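Frequently asked questions about the cup episodes

Before you ask: yes, we know there are bigger datasets. These are the questions we get most, mainly from students who have been told that more data fixes everything.

What is being collected?
Teleoperated episodes of two arms handling cups and mugs on a white table. A person drives, the arms follow, and the cameras and joint positions are logged together. The set is called Reltitz. It stands at 228 episodes as of May, which sounds better than it is.

Why mugs?
Handles. A cup without one can be picked up from nearly any side. A mug with its handle turned toward its neighbor is a different problem, and a clear cup gives the wrist camera very little to go on.
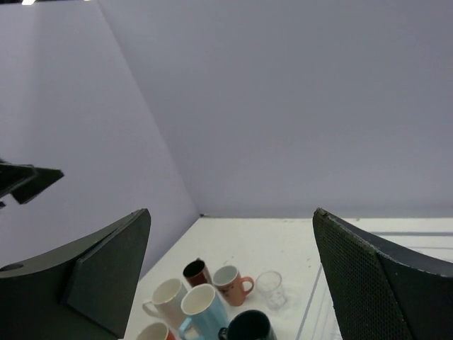 We also wanted things people have at home, in mixed colors, crowded together. Whether this variety helps a policy cope with a mug it has never met is an open question. I have seen the claim made many times and tested properly maybe twice.

Do you throw out failed episodes?
We keep them and label them. Itzel Contreras reviews every one, and her rule is that a drop followed by a clean recovery gets its own tag. Of the last batch, 9 were pulled because the two operators disagreed on whether the task had been finished at all. That should worry anyone who treats the success label as ground truth.

How much does the operator matter?
More than the papers admit. We have four operators, and with a little practice you can tell them apart from the joint traces alone. A model trained on one of them learns that person's hesitations.
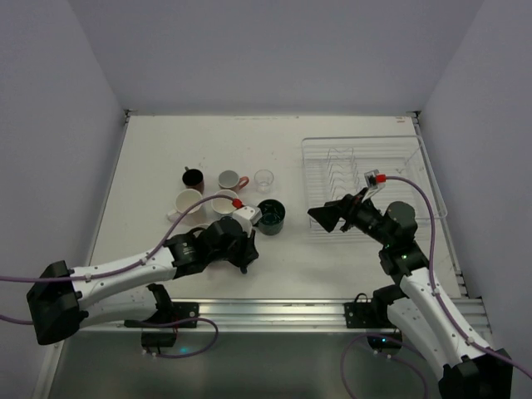
Yichen Ye disagrees and wants it on this page: the hesitations are useful, a model that never sees a human slow down near a crowded group of cups will plow straight into it, and filtering for smooth motion would make the set worse.

Fair enough. We haven't run the comparison, so neither of us gets to win that one.

Can I train on this and expect it to work on my arms?
Probably not. Expect to collect your own episodes on top. If somebody promises otherwise, ask which table they tested on.

Is the layout randomized?
By hand, by the operator, so no. People think they are placing cups at random and then favor the same few spots. Use the printed layouts if you collect with us.

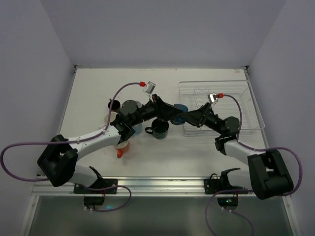

Vurkero Lab, Manipulation Data Group

How do I get access?
Write to the group and say what you plan to measure. "Pretraining" is a poor answer. Requests with a held-out test already planned go to the front of the line, and the rest take roughly seven weeks.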